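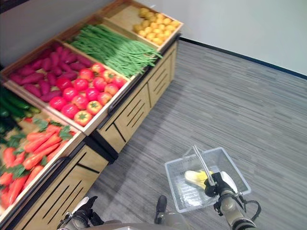 Home Stands Bins & Baskets Fake Food Contact

Macedo Slanted Produce Stand, Long Version

From Stadano. Light wood, black edging, shallow bins. Sold in sections.

The Macedo is a stand for putting vegetables on. We have tried to write a more exciting opening and the vegetables kept getting in the way. It goes in farm shops, corner groceries, training kitchens, museum cafés and, twice so far, the lobby of an office where people wished to look as if they ate carrots.

It is long and low and made to be walked along. The bins tilt toward the customer, so the stock at the back gets looked at too, including the sweet potatoes, which in most stores live in a crate near the floor and have to be dug for. The rims are high enough to stop a tomato and low enough to reach over. Green beans don't respect rims of any height. Lay them lengthwise and a few will still hang over the side by noon, and we suggest you call this abundance.

What you get

Each section is 31 inches high at the front rim and comes with its bins, a cabinet base, the slotted front panels and a bag of screws with six more than you need. We put the extras in on purpose. Customers used to write to us in a panic about leftover screws, so now the instructions say there will be leftovers, and they write to us in a panic when there aren't any.

The slanted black slots are the part people ask about. They let some air into the base and they break up what would otherwise be a lot of plain wood at shin level. Kátia Figueiredo drew them. She also drew a version with round holes, and the shop in Jultcombe that tested it reported that small children were posting grapes through them. Slots it was. A determined child can still post a green bean.

Dividers

A bin can be left whole or split into two side by side. Split bins suit things that look good next to each other and cost different amounts. Purple sweet potatoes beside red tomatoes is a favorite of ours, mainly for the color. Don't put two kinds of potato side by side unless you enjoy being called over.

The divider lifts straight out. If it doesn't, there's a carrot under it.

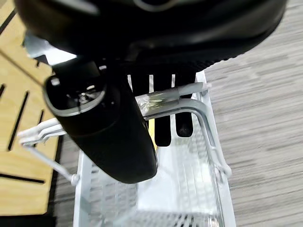
Sooner or later somebody wants to carry the vegetables away, and a stand is no help with that at all. For this we sell baskets separately. Ordering them together with the stand saves you a delivery charge and saves us a phone call. White is the color we'd pick, like the basket in the photo with the gray metal handle bar above it, as everything green or orange shows up well against it. White also shows up soil, so give real carrots a knock first. Plan on more baskets than you have customers at your busiest hour. They wander off to the checkout and take their time coming back.

Real or fake?

The stand will hold either. We show it with the artificial kind, which has kept our showroom beans in excellent shape through every season we've had them. For teaching, for store layout work, for film and for anyone whose shop opens later than the builder promised, fake stock makes a lot of sense. Ask for the Vudarent mixed pack. It includes cucumbers, carrots with their tops on, tomatoes, beans and whatever else is in season at a factory.

One warning. Put up a sign. Évan Marty, who runs our showroom and should know better, has taken a bite.

For real produce, line the bins. Wood and damp lettuce have been enemies for a long time and we can't fix it. A folded cloth is fine, and so is the thin green matting sold everywhere. Wipe the bins down at closing with a cloth that's been wrung out properly, and keep the hose for the parking lot.

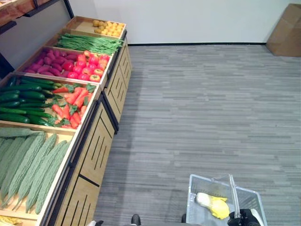

4 min read

How to fill it so it looks full

Start with the ugliest thing you sell and put it nearest the door. Bitter melons are ideal. They are pale, bumpy and wrinkled, and lined up side by side, all pointing the same way, they stop people cold. Half of those people have no idea what they are, and now they are standing at your stand.

Lay long things along the slope or at a slant. Cucumbers like to be stacked in rows. Carrots go on the diagonal with the tops left on, because a carrot without its leaves is just a cooking ingredient.

Small round things are the trouble. They roll, they settle, and a bin of them starts looking picked over well before it is. Push what's left to one side and heap it up. A generous pile with some bare wood next to it looks better than a thin layer all over, and the bare wood tells your staff where the next crate goes.

Don't fill above the rim on tomatoes. We mean this one.

Sizes and price

Bin depth, front to back: 16 inches
Height at front rim: 31 inches
Price per section: $600, dividers included
Baskets, liners and fake food: extra
Assembly: two people and one who reads the instructions

Sections join end to end with the plates in the box. Leave room along the front for a cart and a person coming the other way. Carpet is fine underneath, but check that the stand sits level before you load it, since beans are forgiving and tomatoes will report any slope to you personally.

Orders placed in January ship in February. We're closed for stocktaking, and the fake apricots take forever.

We use cookies to remember your basket. Accept / Manage

Stadano Store Fittings, Jultcombe | Contact us | Returns | Back to top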